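Home | Units | Timetable | Readings | Contact

Warehousing and Packing Practice
Week 4 handout: Checking cartons before reuse
Notes by Yến Doãn, practical sessions with Phong Thân
Updated 13 Oct 2026

Bring this handout to the practical. The reading from last week (Fülöp, chapter 2) covers board grades and is assumed knowledge from here on. If you missed the board grades session, get the notes from Ánh Lại before you come in.

1. Why we check used cartons

Most small warehouses reuse inbound cartons for outbound stock. A carton that has been through one trip has already lost part of its stacking strength, and the loss is greater if it has been damp, crushed at a corner or torn at a joint. The check takes under a minute once you know the order. You are looking for damage that changes what the carton can carry. Scuffs and old labels don't matter much except for presentation.

In the Stolholm exercise you will be given a batch of 89 used cartons on paper, with condition notes for each, and asked to sort them into three groups: reuse, reuse for light goods only, and recycle. The practical uses real ones.

2. Setting up the bench

Clear the bench before you start. Grit or a stray staple under a carton will mark the base and you will waste time deciding whether the mark was there already. Stand the carton so that the panel you are checking faces the light. If the bench lights are behind you, check that your own shadow isn't falling on the joint.

Keep your knife closed and in its holder during inspection. You don't need it until breakdown (section 6).

3. Outside panels

Work around the carton in one direction and finish where you began. On each panel look for:

- creases that are not on a score line
- scuffing, and whether the outer liner has worn through
- tears in the paper, in particular near a corner or where two panels meet
- staining or a change of colour, which can mean the board has been wet

A crease running across a panel is worse than one running up it, as the flutes are normally vertical and a cross crease breaks them. Run your palm lightly over it. If the board gives under your hand, downgrade the carton to light goods. 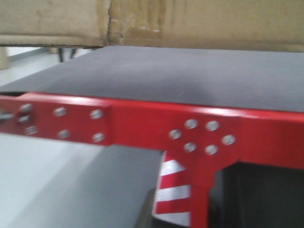

Figure 1. Large carton behind the grey bench top. Note the creasing and the torn paper low down where the panels meet.

Tears at the meeting of two panels get their own line on the check sheet. Write down where the tear starts, which panel it runs into, and whether the liner alone is affected or the fluting as well. "Torn corner" is not enough for the next person to act on. A useful entry would be "outer liner frayed, lower left of right-hand panel, fluting not checked yet."

Differences in colour between panels are common. Record the difference, then feel both panels. If the darker one is softer, treat it as water damaged. If they feel the same, carry on.

4. Edges and old tape

Tape is the usual cause of torn liner. When it is pulled off quickly it takes the top layer of paper with it and leaves a pale patch with ragged edges. The patch is weaker, and new tape won't hold well on loose fibres.

For each patch:

a) Press it flat with your thumb. If it springs back up, the liner has separated.
b) Look at it from the side as well as front on. Bulging shows better from the side.
c) Measure the longest side. Anything over 20 mm goes on the sheet.
d) Do not pull at loose fibres to see how far they run.

Old tape that is still firmly stuck can stay. Tape over it if the new strip will reach clean board on both sides. Bảo Quan will show the Rirner hand dispenser in the practical, including how to finish a strip without a curled end.

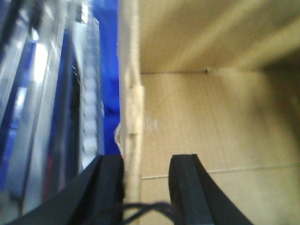
5. Inside the carton

Open the carton fully and look at the far wall first, then the floor, then the seam between the two. The seam is easily missed in shadow, so turn the carton until light reaches it.

Staples and other metal fixings show up as small bright points. Any metal fixing that stands proud must be pressed down, covered or removed before soft goods go in. Run your eye along the seam before you put a hand anywhere near it, and wear gloves.

On the floor, faint parallel lines are the fluting showing through the liner and are not a fault. A dip, a soft spot or a line that crosses the others is a fault.

6. Grading and breakdown

Two people grade each carton separately, then compare sheets. Where you disagree, the lower grade stands. Recycled cartons are cut at the joint, flattened and stacked with the print side down. Metal goes in the tin beside the baler.

7. For next week

Complete the Stolholm exercise and bring two copies. Read the Pretedus case notes, pages 2 to 20. Questions about the exercise go to Quang Lục, who is marking it.

Related handouts
Week 2: Board grades and flute direction
Week 3: Reading a carton maker's stamp
Week 5: Void fill and load limits
Check sheet (blank, A4)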